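Section 4: Packet Pick and Place with the Plolari Hand Gripper

Read Section 3 (charging and calibration) before you start. The exercises in this section are for club members working in pairs. One person holds the gripper and the other keeps the run sheet. Swap after each full tray.

4.1 What you need

One Plolari hand gripper per person, with both contact pads fitted
One shallow tray
A mix of wrapped snacks in different sizes and wrappers
The club run sheet, Dallcombe version
A table you can reach across without leaning on it

Use sealed packets only. An open packet loses its shape after a few grips and leaves crumbs in the linkage, and cleaning the linkage takes most of a session.

4.2 Picking a packet

1. Wipe both contact pads with a dry cloth. Do not use alcohol wipes on the pads.

2. Stand facing the tray with your elbow bent. Keep your free hand away from the jaws.

3. Open the jaws fully and wait for the status tone.

4. Lower the gripper until the pads are level with the middle of the packet. Grip upright packets by the two side edges. Grip flat packets across the narrow side.

5. Close the jaws slowly until both pads touch. Stop there for one second, then close a little more.

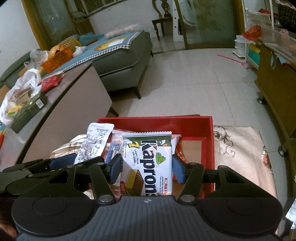

6. Lift straight up. If the packet turns as it leaves the tray, put it back and start again from step 3. Do not try to correct a turn in the air.

7. Hold the packet still for 1000 ms before you move sideways. The software uses this pause to mark the end of the pick. If you skip it, the pick and the place are saved as one motion and the run has to be thrown out.

Caution: Do not squeeze until the wrapper creases. The grip reading on the display should stay under 370. Above 201 you already have enough hold for any packet in the club box, so there is no need to go higher.

Note: Wafers break easily. Practice on something soft before you use them.

4.3 Placing a packet

1. Move over the target spot at a steady speed.

2. Lower until the bottom of the packet touches the surface. You should feel a light push back through the handle.

3. Open the jaws halfway, then lift clear. Opening them all the way at once tends to knock over the packet next to it.

4. Say "placed" out loud so your partner can mark the run sheet.

If a packet falls after you let go, leave it where it is. The run still counts, but mark it F on the sheet.

4.4 Setting up the table

Members who did the first round at the Plasden open day will remember that we used a bare workbench. For this round, use an ordinary table with whatever cover it normally has. The club wants runs from places that look different from one another, so a patterned cloth is fine. 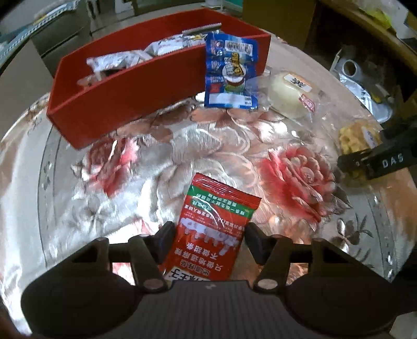 Lighting needs more care than the table does. Switch on the lights you plan to use and leave them the same for the whole tray. Look at the surface from the height of the gripper, which is lower than your own eyes. A clear sheet over a flowered cloth will throw back glare from a light overhead, and silver wrappers can do the same. If the glare sits right on top of the packet you want to pick, move the tray a short distance until it is off to one side – do not move the lamp in the middle of a run.

Leave a gap of two fingers between packets when you first load the tray. Once you can finish a tray with no F marks, load it more tightly and let a few packets lean.

4.5 Saving your runs

1. Press and hold the side button until the tone sounds twice.

2. Check the run number on the display against the run sheet.

3. Copy the files to the club drive, in the folder with your pair name.

The gripper holds nearly 3000 picks before the memory is full, but copy your files at the end of every session anyway. Two pairs lost a full afternoon of work in June by waiting.

If the jaws stick or the two sides close unevenly, stop using the gripper and tag it. Do not loosen the pivot screws yourself. Samah Salem has the Iwasaki driver set and does all linkage repairs on club nights.

Continue to Section 5, Sorting by Wrapper Type.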